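Drakley Trip Planner — Help Desk
Ticket: Drollholm walking route draws itself through the sea, ferry times an hour out
Opened by: Carol Rudd
Opened: January 11, 2024
Product: Drakley for Android, offline maps on
Status: Open, waiting on maps team

Hello again, it's me with the islands. I did promise I'd write everything down this time instead of sending you one cross sentence at midnight, so I'm keeping it all in this ticket and adding to it as I go.

What I'm trying to do: plan a long weekend on Drollholm in April for me and my friend Nayeli Villalobos. Day one is the ferry over and the harbour, day two is the coast path from the old chapel round to the lighthouse, day three is the museum and home. It's the second day that's gone wrong. The path should follow the shore from the chapel, go over the little stone causeway and come up behind the lighthouse. On my phone it gets as far as the causeway, gives up, and then draws a dead straight line across the bay and comes ashore by the Clindard campsite, which is on the mainland! The walking time it gives for all this is 15 minutes. I'm fit for my age but I'm not that fit.

There's a second thing and I don't know if it's the same fault. The ferry times on the plan are all one hour later than the ones on the Nyberg timetable. I've got the printed leaflet and the PDF from their site and those two agree with each other, so I trust them over the app.

What I've tried so far:

Turned the phone off and on. No change.

Deleted the offline map for Drollholm and downloaded it again over the house wifi. The line across the bay came back exactly the same. The ferry times did too.

Made a new trip with just the chapel and the lighthouse in it, nothing else. Same line. So it isn't something daft I've got sitting in the old trip.

Swapped "Walk" for "Cycle". Now this one is interesting, I think. The bike route goes inland up the farm road and gets to the lighthouse perfectly well, and it stays on dry land the whole way. So the app does know where the lighthouse is and it does know it's on the island.

Asked Nayeli to try it on hers. She has an iPhone and she doesn't use the offline maps. Hers draws the path properly round the shore. Her ferry times are an hour out like mine though, so I'm now leaning towards two faults and not one.

Update, after Valter Forsberg's reply

Thanks Valter, that was quick. You asked me four things, so going through them:

App version is the newest one the store will give me. It says there's nothing to update.

The map pack date, under Settings then Storage then Map Packs, is last summer's. I hadn't thought to look there. You said the pack should have refreshed itself when I deleted and downloaded it, and it clearly hasn't, because the date is still the old one. I did it again while writing this and watched it go. The bar filled up, it said "Done", and the date stayed put.

Free space on the phone was the one that made me blush. I had next to nothing left. I've got 1,688 saved places in Drakley (I know, I know — years of bridges and tea rooms and every lighthouse I ever walked past) and on top of that the packs for four countries I'm not going to this year. I've taken the four packs off. That freed up plenty, so if the new map was failing to unpack for lack of room, it's got no excuse now.

Time zone on the phone is set to automatic. On the trip it says "Home". I hadn't noticed trips had their own time zone! I changed the trip to the island's local time and the ferries jumped back by an hour and now match the leaflet. So that one is sorted, and I've told Nayeli to do hers. Could it perhaps ask you when you put a foreign ferry in? I'd never have found it without you.

Update, second go at the map

I followed your steps in the order you gave. Signed out, cleared the cache (the cache only, I was careful not to press the one that clears the data), restarted, signed in, downloaded the Drollholm pack first and nothing else. The pack date is the new one now, hurrah.

The line across the bay has gone. In its place the route follows the shore very nicely from the chapel as far as the causeway, and then it turns round and sends you back the way you came and up the farm road. It's telling me the causeway is shut to walkers. I rang the island tourist office to check and got a lovely man called Åsmund Viklund, who walks it with his dog. He says it's open all year except in a westerly gale, it was repaired two winters ago, and the barrier that used to be there went when the work finished. He thought your map still has it marked as a building site. He also said the whole causeway is around 800 metres from end to end, if that helps your people find it.

I put a pin on each end and shared the trip with you, under the name "Drollholm April". The pins are the two orange ones.

Attachments (4)

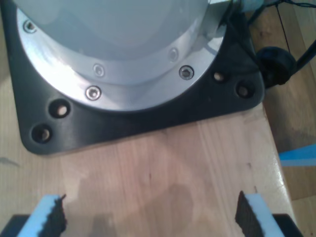
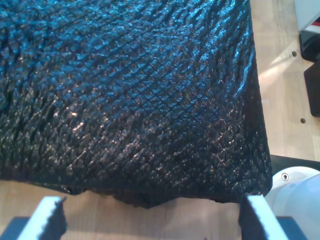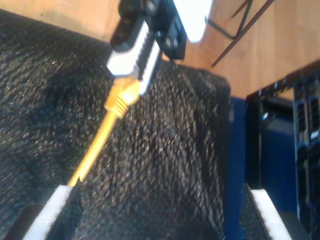
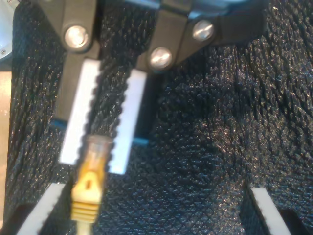

Vangelis Kontogiannis from your maps team wrote to me as well and asked if I could try the route in the other direction, lighthouse to chapel. I did, and it does the same thing back to front. It comes down nicely behind the lighthouse, reaches the causeway, turns round and goes off up the farm road. He also wanted to know whether "Avoid closed paths" was ticked. It was. When I untick it, the route goes straight over the causeway like it should and gives a walking time I believe. So I can get by with it unticked for now, only I don't much like leaving it like that for the rest of the trip, in case something really is shut.

Where we are, then. Ferry times fixed. Old map pack fixed. Causeway still marked as closed, and Vangelis says the correction has to go into the next map release, which comes out every 6 weeks. That should be in good time for us. Please leave the ticket open till then and I'll download the pack again when you give me the nod.

One small extra while I'm here, and it can wait. The chapel is spelled two different ways, one on the map and one in the list of sights, so if you search for it you only get half the photos and none of the opening hours. Shall I put that in a ticket of its own or can it go along with this one?

Carol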